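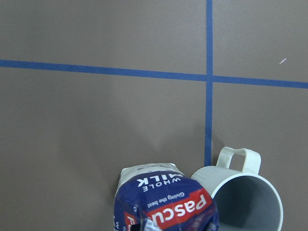

So we have a cat now! I know, I know, I said no more animals after the old dog died, and my sister has the text messages to prove it.

It was December, a little after seven in the morning, and I was scraping my windshield when I heard this tiny squeaky noise from under the neighbor's porch. I figured it was a bird. Then it squeaked again and out came a gray face with one eye glued shut (poor thing) and absolutely no fear of me at all.

I called Wulan Hutapea, who fosters kittens and always picks up. She told me to get a towel and a box and quit worrying about being late for work. The vet put her at 9 weeks and 900 grams, with fleas and an eye infection, and no chip.

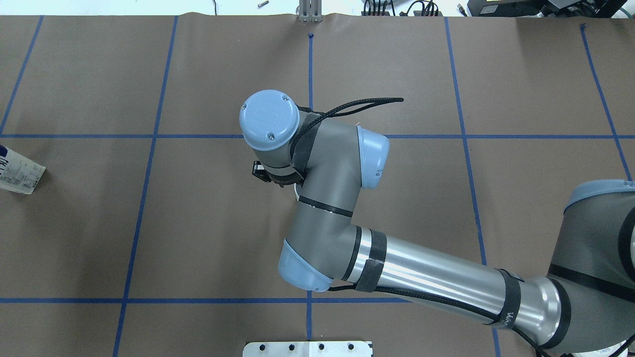
Blue tape on brown paper, and the arm reaching across.

We put up flyers for 4 weeks and not one person called. By then she was sleeping in my bathrobe and answering to Binel, so that was pretty much that. Gijs Willems from down the street had offered to take her if we couldn't, and I felt kind of bad telling him no, but he comes by to see her anyway and brings the good treats.

Her eye cleared up fine. She goes in to get spayed next month, and I'm already more nervous than she'll be.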